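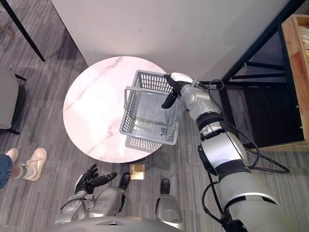 PRETEND SHOPS

How to stock a play produce stand

A basket with a folding handle suits the job, because it sits flat on a table while you argue about cucumbers. Start there, with everything off the shelves.

1. Give each crate one or two vegetables. Tomatoes can share with sweet potatoes. Lay green beans lengthwise across the top and let them drape, as beans will.

2. Put the carrots in diagonal rows with the leafy tops on. Stand a cucumber upright among them if you want customers to have opinions. 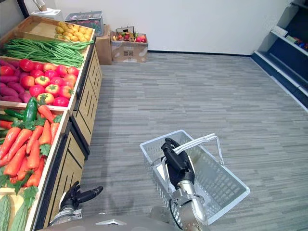 3. Keep fruit in its own box

Apples roll. Leave them in an open carton on the floor until the vegetables are settled, then set them out by color. I budgeted 70 minutes for this at Sonmont and spent most of it on apples.

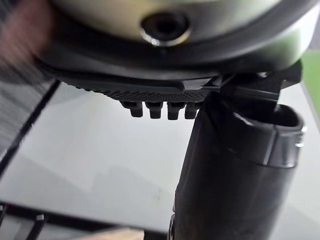

Corina Eberhard

Updated May 11, 2020. Bitter melons go in the nearest crate, where children can ask what they are.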